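Speaker notes – counter and window displays for small shops
4 September 2019

Start with the question most owners ask me: how big should the sign be? My answer is to stand where the customer stands first. A card that reads well from behind the register may be unreadable from the door. Ask the room who has checked theirs from the sidewalk. Wait for hands.

Viewing distance. A counter card is read at arm's length. A floor stand is read while walking, so give it one message and a price. If the owner wants three messages, sell them on changing the insert every week.

Frames. Snap frames cost more than slide-in holders, but staff will change the poster if it takes under a minute. With the Zodano floor stand the poster goes in from the front and the stand stays where it is. The Lollelari one loads from the top, and on the tall setting a short person needs a stool. Mention both, don't push either.

Bases. Weighted base for indoors. For a doorway with a draft, go up to the water-filled one. Fill it on the spot, because it is heavy to carry full.
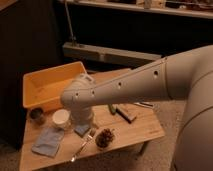 Harish Shukla wrote in after the last talk that his trouble was glare. He had put a glossy poster behind a clear cover, facing the window, and from noon on customers saw only the street. He changed to a matte cover and turned the stand a little toward the aisle. He says people now ask about the offer before he brings it up.

Read that out, then go to covers. Matte for anything near glass or under spotlights. Clear is fine at the back of the store. Covers scratch – order 2 spares with every frame.

Costs. The Yadav bakery spent $40 on inserts for the whole of December and used the stands they already had. Point out that printing was the small part. Most of the work was deciding what to say.

Wording. No more than seven words on a floor stand. Read the good one and the bad one aloud:
"Fresh rolls until noon, two for one"
"We are pleased to offer our valued customers a selection of rolls"

Placement. Keep the stand out of the door swing and leave room for a wheelchair or a stroller. Check the lease before putting anything on the sidewalk, then check with the city.

Questions. Ziad Khasawneh will take the ones on printing and file sizes. If someone asks about lit frames, say that Roline has samples at the side table and that the cord has to be planned for first.

Hand out the order sheets at the end, not before.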